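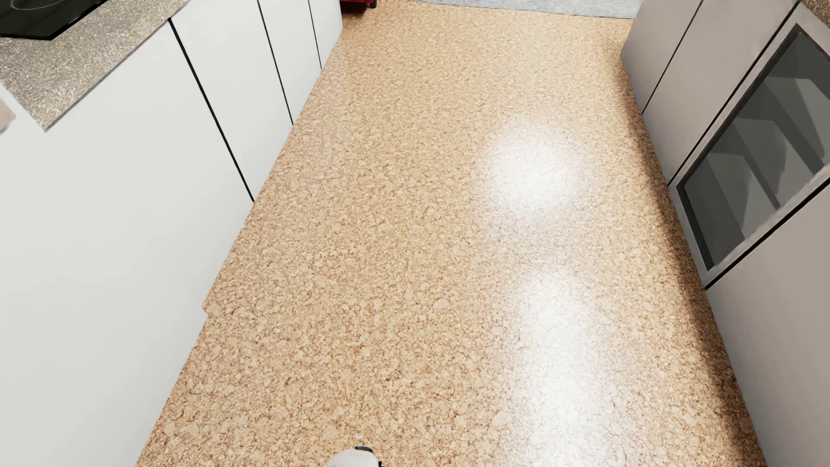 Floor randomization is the first thing to set up before you collect simulated kitchen runs for the Drudard navigation study. Each run draws a floor pattern, a cabinet finish and a light position from the Ochoa scene library. Cork is one of the hardest floors for the depth model. The two bright reflections on the right half of the floor wash out the flake pattern, and the model tends to read patches like these as holes. Keep cork in the set, because the method depends on seeing such cases during training.

4.2 Setting up a randomized kitchen

1. Open the scene file and choose Kitchen, Galley.
2. Set the head camera pitch to the steep downward preset. A small part of the robot's shell should stay in view at the bottom edge.
3. Under Floors, turn on all 30 patterns.
4. Under Lights, set Reflection to Full. Do not use Soft for training runs.
5. Set the run length to 90 seconds and the number of light positions to 7.
6. Enter a seed and write it in the run log.
7. Press Build, wait for the status line to read Ready, then press Record.

Note: Cabinet fronts without handles give the model few edges to work with. If the predicted wall drifts into the floor, check the seam lines in the label view before changing any weights.

Caution: Changing the floor set after recording starts will mix two label versions in one folder. Stop the run and build again.

4.3 What to expect

In the August tests at Mallbridge, training on the full floor set cut false holes to nearly 7 percent of the 455 test runs. Training with Soft reflections gave no gain over the baseline. Send label faults to Tharun Kamath with the seed and the run number.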